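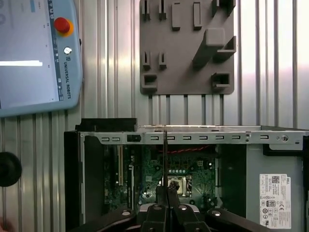 **1/** Every gripper maker I've dealt with quotes repeatability on a clean block held in open air. I wanted to know what happens inside a used desktop PC, so I've been running two sets of fingers on the same job. The rail across the top of the Dell limits how you can come in, the power supply takes up the right side, and with the two black fingers down by the CPU socket there isn't much left to play with. Good. I don't trust a test where the part is easy to reach.

**2/** Finger set A is the stock pair. Set B is the slim pair from Skumden, which the sales sheet calls "optimized for electronics." Optimized how? I asked. I got the same sheet back with a different cover.

**3/** Same arm, same program, 60 attempts each at seating a memory module. Hammad Pirzada wrote the approach path and I wasn't allowed to touch it between sets, because I would have.

**4/** Stock fingers: 12 misses. Slim fingers: also 12. I recounted from the log before posting this.

**5/** The misses are different, though. Stock fingers bump the neighbor on the way in. Slim ones get in fine and then flex when you push, so the module goes in crooked and the force reading looks perfectly healthy. I'd take the bump. At least you know about it.

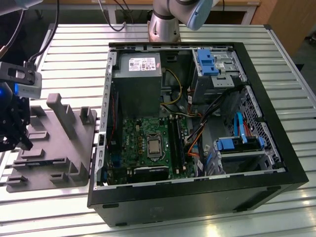
**6/** Which brings me to force thresholds. Regula Hofstetter thinks I should drop ours and let the wrist camera decide whether a part is seated. Maybe. Last time we tried that on the Pinitz boards it called a half-seated module "done" and moved on.

**7/** Her answer is a better camera. It's always a better camera. My guess is a second view from the side would do more than extra pixels on the wrist, and we already own one.

**8/** Price, for those asking: the slim pair cost us 228 and the stock ones came in the box. For a tie, I'm not reordering.

**9/** Things I haven't tested: cable connectors, anything with a latch, a stiffer version of the slim fingers. Kojo Agbeko is printing a thicker root for set B. If it cuts the flex I'll post numbers, and if it doesn't I'll post those too.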